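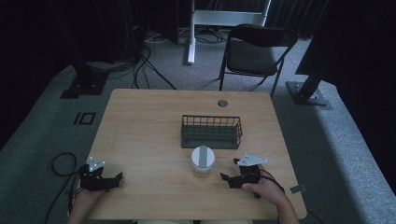 Both grippers at the cup, mesh basket behind.

Search the manual Go

4. Setting the grasp threshold

I do this part in Stosa with the viewer open.

1. Load a demo and scrub to where the jaws flank the cup.
2. Set the confidence cutoff to 94. I started at 100 and lost nearly every grasp — don't copy me!
3. Set smoothing to 18 samples, then hit Replay.

Note: left and right tracks get separate cutoffs.

Caution: saving overwrites your old profile, so export it first.

Last updated: July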